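4 Preparação dos componentes e ligação dos cabos

Esta secção aplica-se ao conjunto de rede doméstica Kukitz, nas versões com um ou dois módulos. A montagem na parede é tratada na secção 6. A configuração do acesso sem fios é tratada na secção 7.

Revisão do texto: 14 de junho de 2021

4.1 Antes de começar

Escolha uma superfície plana, seca e estável. A prateleira Sodetwood de 780 mm comporta o conjunto completo com os cabos ligados. Na prateleira de 64 cm, o adaptador de alimentação deve ficar fora do tampo.

Atenção: não ligue o adaptador à tomada antes de concluir o passo 6 do ponto 4.2.

Nota: o cabo Ethernet vermelho destina-se apenas à ligação entre o módulo principal e o equipamento do operador. Para as restantes ligações utilize cabos de outra cor.

4.2 Ligação

1. Retire os módulos das bolsas e remova a película das faces laterais, onde se encontram as aberturas de ventilação.

2. Desenrole por completo os cabos de alimentação. Um cabo enrolado sobre si mesmo e preso com atilho não deve ser colocado em serviço.

3. Verifique as duas fichas do cabo Ethernet. Se a patilha de retenção estiver partida, substitua o cabo.

4. Introduza uma extremidade do cabo Ethernet na porta WAN do módulo principal até ouvir o encaixe.

5. Introduza a outra extremidade numa porta livre do equipamento do operador.

6. Ligue a ficha do adaptador à entrada DC do módulo principal. Se existir módulo secundário, repita a operação com o respetivo adaptador.

7. Ligue os adaptadores à tomada e aguarde que o indicador de estado fique fixo.

Cuidado: não utilize adaptadores de outros equipamentos, mesmo que a ficha encaixe. A entrada DC admite uma corrente máxima de 900 mA.

4.3 Disposição dos cabos

Antes de fixar os cabos, disponha os componentes na superfície e confirme os comprimentos. O cabo Ethernet pode formar uma volta larga, sem vincos. Os cabos de alimentação pretos distinguem-se mal sobre um fundo escuro; identifique cada um junto à ficha com uma etiqueta Gosley ou equivalente.
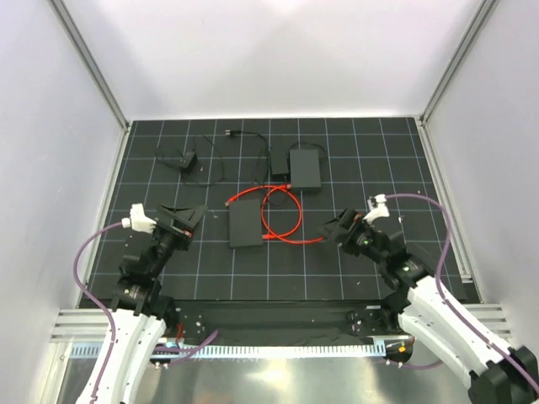 Abilio Soler: Fiz a ligação por esta ordem e funcionou, mas sugiro pôr a etiqueta nas duas pontas do cabo de alimentação. Com a etiqueta só junto à ficha, tive de puxar tudo de trás do móvel em novembro para saber qual era o adaptador do módulo secundário. Também falta dizer se a volta do cabo vermelho pode ficar por cima do módulo.

Resposta do apoio técnico: A etiqueta nas duas extremidades é aceitável e será incluída na próxima revisão. O cabo não deve ficar apoiado sobre as aberturas de ventilação. Encoste-o ao lado oposto ou passe-o por trás.

4.4 Fixação

1. Junte os cabos de alimentação com fita de velcro, sem apertar.

2. Mantenha o cabo Ethernet fora desse feixe.

3. Se utilizar a calha Pramanik de 1,000 m, corte-a antes de aplicar o adesivo e elimine as rebarbas.

4. Puxe ligeiramente cada ficha para confirmar que está presa.

Para o significado das cores do indicador de estado, consulte a secção 5.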